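Reading time: 2 minutes

Heating fault, Cudwood Community Rooms
Status: Monitoring
Opened: April 19, 2015
Service desk: Nundby Property Support

Summary
Users of the ground floor reported that the radiators in the kitchen and the adjoining room remained cold after the morning timer had started. The upper floor was not affected.

Initial checks
The boiler pressure was found to be within the normal range. The room thermostat was calling for heat. The timer had lost its settings following the power cut at Fikudstead and had returned to its default programme, under which the ground floor zone is switched off.

Action taken
The timer was set again in accordance with the site schedule. The ground floor zone valve was then found to be sticking and was released by hand. Both radiators were bled. Heat reached the kitchen radiator after 40 minutes and the second radiator after 60 minutes. 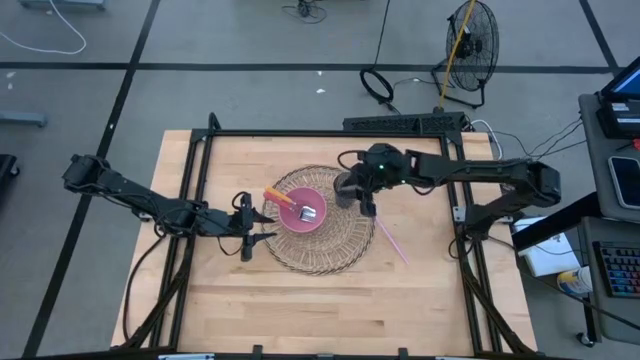
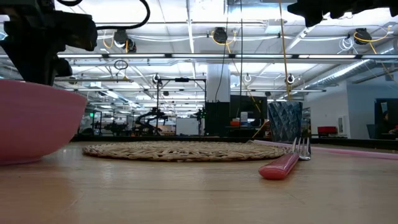
Wooden tabletops, ground floor.

Further fault
The zone valve stuck again on the following morning. A replacement has been ordered at a cost of £200, to be charged to the planned maintenance budget. Fitting is expected in May, subject to delivery.

Advice to users
Please do not adjust the timer. Should the radiators remain cold, switch the zone off at the wall, wait 5 minutes and switch it on again. If this has no effect, reply to this ticket and state which room is affected.

The ticket will remain open until the new valve has been fitted and tested.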